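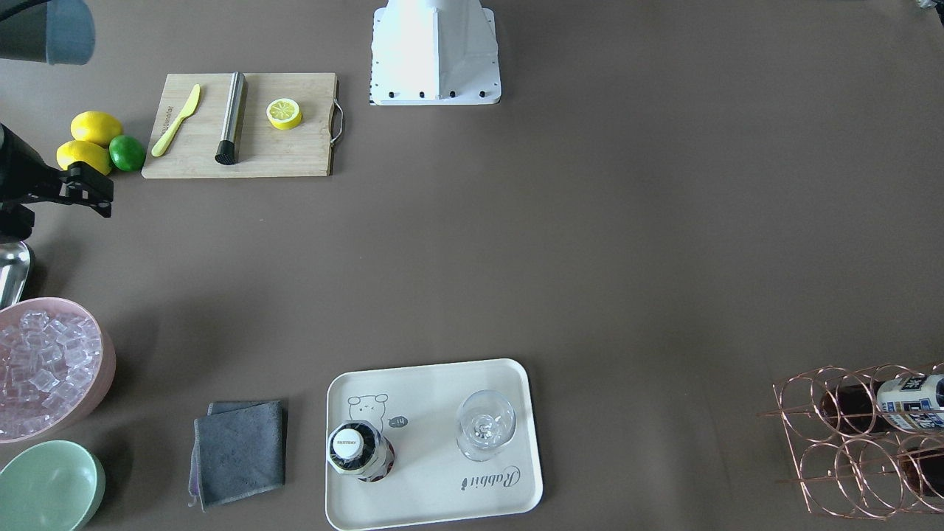 Timo Sauerland asks whether the lemons can be sliced the night before. They can, but the cut faces dry out, so slice them as you need them.

4.2 Setting out for cold drinks

1. Put the cutting board where you can reach it without leaning over the ice.
2. Keep the whole lemons and the lime beside the board, and the knife and muddler on it.
3. Fill a bowl with ice last of all.
4. Fold a cloth and leave it within reach - the board gets slippery once you start cutting.
5. Cut one round slice per glass. Muddle 2 slices for a jug.

Note: Use the ribbed end of the muddler on the fruit. Press and turn, do not pound.

Caution: Do not muddle in a thin glass. Use the jug and pour.

For rinsing and storing the tools, see 4.3.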